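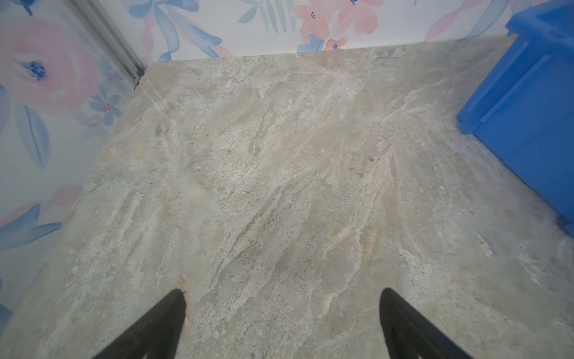 Rusty mark on marble-look floor, help

geetaj
Moved into the Pralby flat and have acquired, at no extra charge, a small orangey-brown stain on the floor. Pale grey and off-white, veiny, bit of a shine to it. No idea if it's real stone or something doing an impression. The floral wallpaper can wait its turn. What shifts rust?

Lorne_C
Lemon juice and salt. Leave it on while you have a tea.

mieczyslaw_k
Please don't. If that's real marble the lemon will eat the polish and you'll have a dull patch to go with your stain.

Lorne_C
Done it for years on my kitchen floor, no bother.

mieczyslaw_k
Your kitchen floor is vinyl, Lorne. You posted 400 words on laying it.

Sena A
Find out what it is first – one drop of vinegar somewhere you'll never look, wipe it off quickly. If it fizzes, it's stone and you want a rust poultice. I paid 7 quid for mine.

geetaj
No fizz. Slightly disappointed.

Sena A
Could still be granite or sealed, so damp cloth and washing-up liquid before anything fiercer. And no wire wool, you'll only plant more rust.

Lorne_C
So lemon's fine then.

mieczyslaw_k
I'd still put a rug over it.

geetaj
Trying the washing-up liquid tonight. What do we think about pink flowers on two walls?

Lorne_C
Keep them.

mieczyslaw_k
For once I agree with Lorne.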